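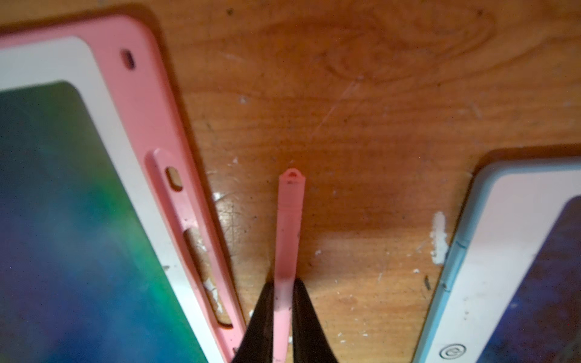

Home Essays Archive Subjects Subscribe

The Case for the Unsaved Note

Most writing done in a working day has a useful life of less than an hour. A part number is carried from a screen to a shelf. A subtotal is held while a second one is worked out. A caller's extension is taken down, dialed and finished with. This writing is a tool in use, like a clamp, and when the work is done the clamp comes off.

The software industry treats it as content. Over the past several years, note programs, mail clients, chat systems and shared documents have converged on a single default: everything typed is kept, indexed, copied to a server and offered back in search. The user can delete, but deletion is an extra step, and an extra step applied to trivial material is rarely taken. My position is that this default is wrong for short-lived notes, that its costs are real and mostly unmeasured, and that organizations should set aside a class of writing surface that does not save.

I should define terms. By a record I mean writing that somebody may need later, including somebody other than the writer. By scratch I mean writing that serves only the act in progress. The distinction concerns purpose, so it cannot be read off the text. "Gate 4, blue tag" may be either one. The writer usually knows which at the time of writing and often does not know a month later, which is the main reason the decision should be made early.

I spent eleven years in document control, the last six of them at Mavromatis, a maker of valves and pump housings. Document control is a dull trade with one interesting problem: the value of a file depends on what has been kept out of it. A drawing register with two versions of the same drawing is worse than a register with none, because the reader of an empty register goes and asks.

In March of my fourth year there, I was told to review the shared notes space used by the Pastarby plant. It had been open for less than two years. I read a sample of 616 notes, taken evenly across the period, and sorted them by whether they had any possible use to a person other than the author. I was generous. A note with a date, a subject and a verb was passed as a record. By that standard 248 were records. The rest were scratch: sums without units, single words, half of a telephone number, lists with no heading.

The proportion was less troubling than the mixture. Searching the space for a valve model returned both kinds, in order of date, formatted alike. One scratch note gave a torque value that differed from the issued instruction. It may have been a trial figure, a misreading, or a value for another part. The author had moved to a different site and could not remember it. The note had no authority, but it sat in an official system, and a new technician had no way to tell. We spent two days confirming that it had not been followed.

On a paper pad the same figure would have gone into a bin that evening.

The usual reply is that storage costs almost nothing. This is true of the disk and false of everything else. Each stored item is a candidate in every future search. Each is within reach of a legal request, and must be collected, read and produced or withheld. Each is covered, in principle, by a retention schedule, and must be matched to a category that was written with contracts and inspection reports in mind. The cost of keeping is paid in reading time, by people other than the one who wrote the note. It does not appear in any budget line, so it is reported as zero.

A second reply is that search has become good enough to make sorting unnecessary. Search has improved at finding text that resembles a query. It has not improved at knowing whether the text was meant. A ranking system may use length, age, links and frequency of access as signs of value, and each of those fails in a common case. The shortest notes in the Pastarby sample included two of the most useful. One of the longest was a shopping list that had been added to for several months.

A third reply is stronger, and I do not think it can be fully answered. Some scratch turns out to matter. An engineer's rough sums may show how a wrong answer was reached. A clerk's jotting may be the only evidence that a call took place. If scratch is destroyed by default, some of this will be lost.

I accept the loss. I would add two qualifications. First, if a process depends on rough sums being available later, then they are records of that process, and the procedure should say so. Laboratories have handled this for a long time with bound, numbered notebooks in which loose sheets are prohibited. Second, the present arrangement also loses this material. It is stored, but among so much else that it is seldom found by anyone who does not already know it exists.

There is also an effect on the writing. People who know that a note will be kept write it differently. They add context that is not needed, soften a judgment, or do not write at all and attempt to hold the matter in memory. At Mavromatis the supervisors on the assembly side had stopped using the shared notes for anything involving a guess. The guesses continued, spoken aloud. Guessing is a necessary stage in diagnosis, and it goes better when two or three competing explanations can be put down side by side and struck out.

For this purpose a surface that erases is superior to one that saves. The old ones are well understood: slate, chalkboard, whiteboard, scrap paper, the back of an envelope. The pressure-sensitive LCD tablet sold for children belongs in the same group. In its basic form it shows a line where the stylus presses, and clears the whole screen at the touch of a button. It has no file system and no account. Adults tend to regard it as a toy, and the cheaper ones have a lanyard hole and bright plastic to support that view. As a specification for scratch it is close to complete.

The clearing action deserves attention. On the basic models it is total. The user cannot clear the old half and keep the new half, so each clearing forces a small review: is anything here needed? If so, it is copied to the proper place, in full, with a date. If not, it goes. The delete key in a notes program applies to one item at a time and asks for confirmation. The effort is placed on the wrong side.

Urkell, a distributor with a warehouse at Cisholm, adopted a rule of this kind while I was advising it on retention. The rule had three parts. Packing benches were given erasable boards and small paper pads. Nothing on a board or pad was to be treated as an instruction by anyone but its writer. Anything needed at the next shift was to be entered in the shift log before handover, in a sentence. The shared notes program was withdrawn from the floor and kept in the office, where it was used mainly for policies.

The expense was slight. The first order was for 50 boards and 200 pads, and the boards outnumbered the benches. Setting up the log took longer, because several departments wanted fields in it, and every field made the entry slower. The version that worked had a date, a name and a blank space.

I do not offer Cisholm as proof. No measurement was made beforehand, and a warehouse is an easy case: the work is physical, the shift has an end, and the benches stay where they are. Office work lacks all of these. A person may have the same matter open for weeks and carry it between buildings. For such work the erasable surface has to be partly electronic, and here the available products are poor. Several programs offer messages that disappear, but they are built for privacy between two parties and carry an air of concealment that makes them unsuitable in a firm. What is wanted is plainer: a page, local to the machine, that empties at a fixed hour unless a line is moved elsewhere. It should not sync. It should not appear in search. The hour should be the same for everyone, so that the emptying is a matter of policy and raises no question about motive.

That last point has legal weight. Regular disposal under a written rule is ordinary practice. Irregular disposal by an individual invites suspicion, and disposal after a dispute is foreseen may be unlawful. Any scheme for scratch must include a means of suspending it, and staff must know who can order the suspension. Lawyers I have worked with objected to unsaved notes until they saw the suspension clause and then objected to its wording, which I took as progress.

Education will have to carry some of this. Pupils are now commonly required to submit rough work through the same system that stores finished work, on the ground that teachers may wish to see the method. The method is worth seeing when it is being assessed. At other times a pupil should be able to fill a page with wrong attempts and wipe it. A person who has never been allowed to discard writing will not learn to judge what should be kept, and will arrive at work expecting the system to decide.

Posted 14th May. Filed under Records and Retention.

Comments

docreg_north: We had the torque problem too, with a paint code. Ours was in a spreadsheet cell comment. Agree on local pages, disagree on a fixed hour. Night staff would lose the middle of a job.

Plain Ledger: Your generous test seems too generous. A date, a subject and a verb would pass most of my shopping lists.

hallway archivist: Historians would like a word about "I accept the loss." Scratch is often all that survives from people who never wrote records.

tmk: Does the shift log at Cisholm get reviewed, or does it just become the new pile?

Contact | Reprint requests | Copyright the author, all rights reserved | Back to top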